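5.2 The early-release fault

The most interesting result of the whole study came from a failure, and we want to give it the room it deserves. Our simulated kitchen bench, Kamolrat, was built to test how a policy trained on one arm holds up when the hand is swapped. We ran 800 episodes of the plate task in Kido, our physics front end, with the layout in Figure 4 as the starting point. The policy was supposed to bring the gripper over the rim of the striped plate, close, lift, and set the plate down on the clear side of the table. In 102 of those episodes it let go in midair.

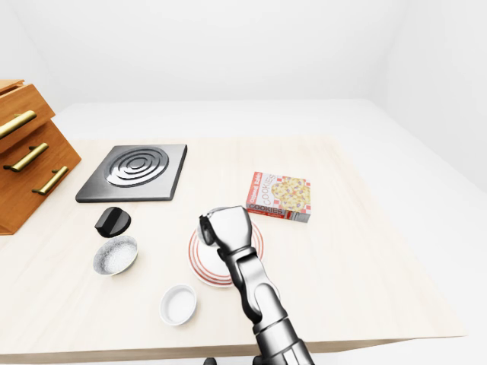
Figure 4. The plate task in simulation, with the gripper over the striped plate.

Why did the gripper open before the plate reached the table? The release command depended on a contact signal, and that signal could be set off by any object touching the hand, including the cookie box behind the plate.

We found this by replaying every failed episode with the contact log switched on. It made for wonderful reading! In 58 of the drops, the outer side of the hand had brushed the near corner of the cookie box on the way up. The controller saw a force spike, took it for the plate meeting the table, and opened. The plate fell from wherever it happened to be. Most of the remaining drops followed the same pattern with a different neighbor, and a small group were plain slips caused by a shallow grasp on the rim.

What makes the fault so easy to miss is that the usual scores look fine. The grasp succeeds, the path is smooth, and the final position of the plate is often close to the target, as a plate dropped near the goal tends to stay near the goal. Our first scoring script, written in February, checked only where the plate ended up, and it passed 57 of the dropped plates as successes. On a real bench each of those would have meant a falling dish and possibly broken china next to a hotplate. We now treat any release above the table as a safety failure, whatever the final position.

Pichit Yensuk suggested the change that solved most of the problem. The contact signal is split by body pair, so that the release condition listens only for contact between the held object and the support surface. Contact between the hand and anything else goes to a separate channel, which slows the arm and then stops it if the force keeps rising. The fix is small (a few lines in the Fulard controller, plus a lookup table for the body names), and we were delighted by how much came out of it.

We then moved to the second hand, which has separate jointed fingers. Here the worry was a little different. A long finger can reach a bowl well before the rest of the hand gets there, and a light touch on the rim is enough to push a small bowl along the table. 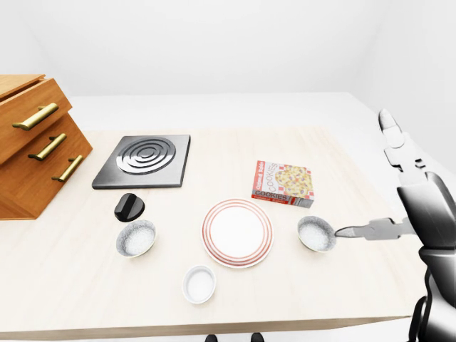
Figure 5. Approach to the right-hand bowl with the fingered hand.

With the old controller, a first touch of this kind counted as arrival, and the hand began to close while the bowl was still sliding away from it. With the split signal the hand waits until contact is reported on both sides of the object. It pauses briefly at first touch, which costs a little time per episode, and we think that is a bargain.

One weakness remains. The body-pair approach relies on the simulator knowing exactly which two things have met. A physical arm has no such list, and must guess from wrist force and joint torque. We have started a version for the Wosterthorpe test bench that compares the wrist reading with the expected weight of the held object, and early trials show it catching hard bumps well and gentle brushes poorly. The contact logs for all the failed episodes are included with the supplementary files, and we would love to see other groups try their own detectors on them.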